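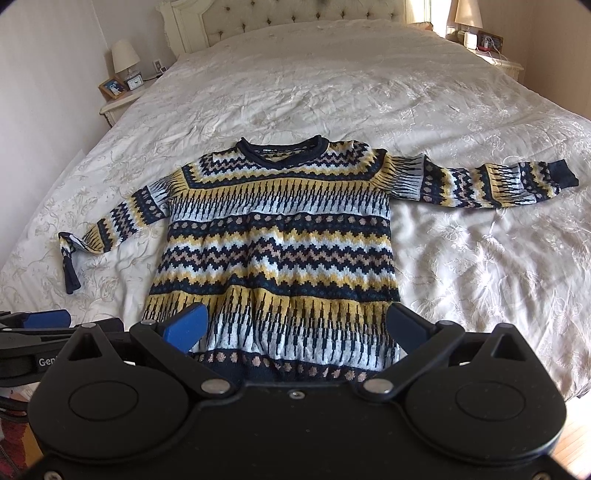

What should an operator do when the gripper stops closing partway through a garment fold?

Release the trigger fully, set the gripper down on a flat surface, and wait for the status light to turn steady before trying again. If the light keeps blinking, do not continue the task. Record the item, the fold step and the error code in the ticket, and leave the garment where it is until the support desk has replied.

Marnholm Support Desk
Ticket 455
Product: Prosska hand-held gripper, two-unit set
Site: Tedesco residential test apartment, bedroom
Opened: 2020-03-01
Priority: Medium, raised to High on review
Status: Closed with follow-up

Reported problem

The operator reported that the right-hand unit stopped closing during folding work on knitted items. The fingers moved inward normally until they met the fabric, then held their position while the trigger was still being pressed. On the third attempt the fingers closed suddenly and with more force than the operator expected. The garment was pulled toward the edge of the bed. No injury was reported. The left-hand unit worked normally throughout the session.

The session log shows error code 7 (finger position does not match trigger position) at each failed attempt. The sudden closing did not produce a code.

Initial response

The support desk asked the site to stop using the right-hand unit and to keep it powered on so that the log could be copied. The site was also asked to confirm the following:

Whether the finger pads were fully seated.
Whether any yarn or lint was visible in the linkage.
Whether the unit had been dropped or stored under other equipment.

The site replied that the pads were seated and that the unit had not been dropped. A small amount of lint was visible at the base of one linkage arm. The site had not cleaned the linkage between sessions because the daily checklist did not call for it.

Troubleshooting

Step 1. The unit was restarted and cycled with nothing between the fingers. It completed 100 open and close cycles without a code. The fault could not be reproduced in this condition.

Step 2. The unit was cycled on a folded cotton towel. No fault.

Step 3. The unit was cycled on a thick knit from the site's supply. Error code 7 returned within the first few cycles. The fingers stopped at the same point as in the original report.

Step 4. The linkage was opened and cleaned with the brush supplied in the kit. Fibers were found packed behind the pivot of the right finger. After cleaning, the knit test was repeated and the fault did not return.

Step 5. The copied log was sent to Jeltex, which maintains the drive software, with a request to explain the sudden closing.

Findings

The stoppage was caused by fiber buildup at the pivot. The added drag was small enough to pass an empty test but large enough to stop the finger when it was also pressing on thick material.

The sudden closing is a separate matter and is the reason the priority was raised. Jeltex confirmed that the drive continues to increase its output while the trigger is held and the finger is not moving. When the pivot came free, that output was released at once. The software limit that should have ended the attempt was set for rigid objects and had not been changed for fabric work.

Corrective action

The right-hand unit was cleaned and returned to service with the fabric limit applied. The same limit was applied to the left-hand unit, although it had shown no fault. The daily checklist for the Tedesco site now includes brushing both linkages before the first garment and after any knitted item. An empty cycle test is no longer accepted as proof that a unit is fit for fabric work.

Operators are reminded to keep their free hand away from the fingers whenever a unit has stopped under load, and to release the trigger before looking into the cause. Repeated pulls on the trigger are not an approved way to clear a fault.

Open items

Jeltex is to add a log entry for rapid closing after a stall. Target release is September.

Marnholm is to check whether other sites are using the rigid-object limit on soft goods. A separate ticket will be opened for each site affected.

Closing note

The site confirmed normal operation of both units over three further sessions. Any return of error code 7 should be reported as a new ticket that refers to this number.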